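Sarkik hanger task: progress report to Stadau
Fri 27 September
Prepared by Nelu Surdu

Collection on the hanger task started in July. The target for this period was 300 usable demonstrations and we have 369. Another 37 were recorded and rejected, mostly for lost tracking on one hand. Rejected runs are kept in a separate folder and do not count toward the total.

All runs use two hand-held grippers, one per hand. Operators were asked to vary the starting position of the hangers and to leave hesitations and second tries in. Early runs were too clean, and the first model trained on them stalled whenever a hook caught. The newer runs have not been used for training yet.

Two problems remain. Gray hangers on a white surface are hard for our segmentation step, and we are labeling those by hand, which is slow. Operator fatigue is the other one. Sessions are now shorter, and the daily count has dropped with them.

Spending is within the approved budget. The one unplanned cost was replacement finger pads, ordered from Sumik. Next period we will add a second hanger shape and train on the full set. We ask that the review be moved back two weeks so the hand labeling can be finished first. 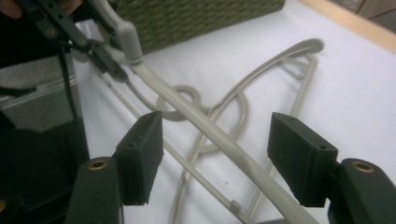
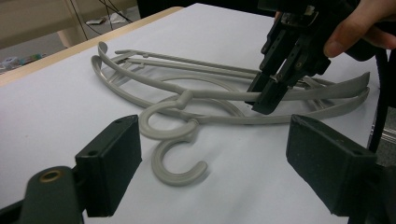
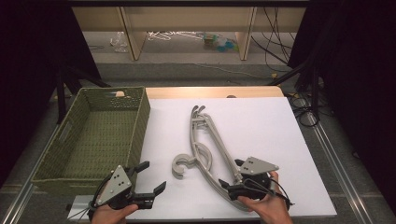

Hanger task, gray plastic hangers and hand-held grippers. The third picture shows both grippers in use, with the green basket at left.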